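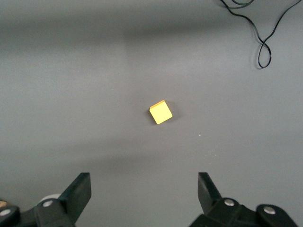
Vista da câmara de punho no ensaio do cubo amarelo, com a garra aberta.

Comunidade Flana – Robótica e Automação – Métodos de investigação

Avaliação de políticas de manipulação: como comparar dois métodos com poucas tentativas por tarefa?

Publicado por Juramik

Exmos. Senhores, solicito o parecer dos membros desta comunidade relativamente a um problema de protocolo experimental. No âmbito do projeto Kendusness, treinámos uma política por imitação a partir de 271 demonstrações teleoperadas, utilizando exclusivamente as imagens da câmara de punho. As tarefas são 3: recolher um cubo, abrir uma caixa de madeira e colocar o cubo no seu interior. Cada tarefa foi avaliada em 9 tentativas por método, sendo os métodos a política de base e uma variante que recebe também o estado da garra.

A variante apresenta melhor taxa de sucesso na recolha do cubo. Na abertura da caixa, os resultados são praticamente iguais. O orientador considera que a diferença observada na primeira tarefa é suficiente para constar do artigo; um dos coautores entende que não. Agradeço que me indiquem se existe um procedimento aceite para estes casos e se as posições iniciais devem ser idênticas para ambos os métodos.

Eamon Ó Gríofa

A resposta à segunda parte é afirmativa. As posições iniciais devem ser fixadas antes do ensaio, registadas e repetidas para os dois métodos, de modo a permitir uma análise emparelhada. Recomenda-se ainda alternar a ordem de execução, pois a iluminação do laboratório varia ao longo do dia e uma política que dependa apenas da câmara de punho é sensível a essa variação. Um cubo pequeno sobre uma mesa cinzenta e lisa oferece bom contraste, mas as sombras no tampo podem deslocar a estimativa de posição.

Quanto à significância, 9 tentativas permitem detetar apenas diferenças muito grandes. O procedimento habitual consiste em apresentar o número absoluto de sucessos, acompanhado do intervalo de confiança (Wilson ou Clopper-Pearson), e em aplicar um teste exato de McNemar aos pares. Se o intervalo da diferença incluir o zero, o texto deve dizê-lo expressamente.

Sugiro também que o sucesso seja decomposto por etapas. Na caixa, convém distinguir a aproximação, o contacto com a pega e o levantamento. 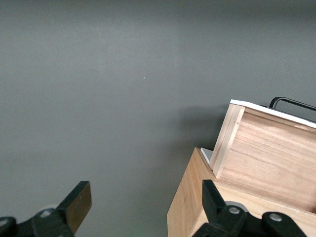 Cada etapa deve ter um critério escrito e ser classificada por alguém que desconheça qual dos métodos foi executado. Esta decomposição não aumenta a dimensão da amostra – as etapas de uma mesma tentativa não são independentes –, mas permite localizar a falha. É frequente que dois métodos com a mesma taxa final falhem em momentos diferentes, e essa informação tem interesse próprio para o leitor.

Por último, as 271 demonstrações devem ser descritas por tarefa. Se a recolha do cubo concentrar a maior parte delas, a comparação entre tarefas fica comprometida, ainda que a comparação entre métodos se mantenha válida.

Ametepe

Basta fazer mais tentativas. No nosso grupo repetimos até o resultado estabilizar e nunca tivemos objeções dos revisores.

Juramik

Agradeço ambas as respostas. Quanto à de Ametepe, receio que interromper os ensaios quando o resultado estabiliza introduza um enviesamento, pelo que fixaremos o número de tentativas antecipadamente. Vamos repetir a avaliação em julho com posições emparelhadas e classificação cega. Falta-nos decidir se os primeiros ensaios podem figurar em anexo, visto que as posições do cubo não foram registadas.

Eamon Ó Gríofa

Podem, desde que identificados como ensaios preliminares e não agregados aos novos.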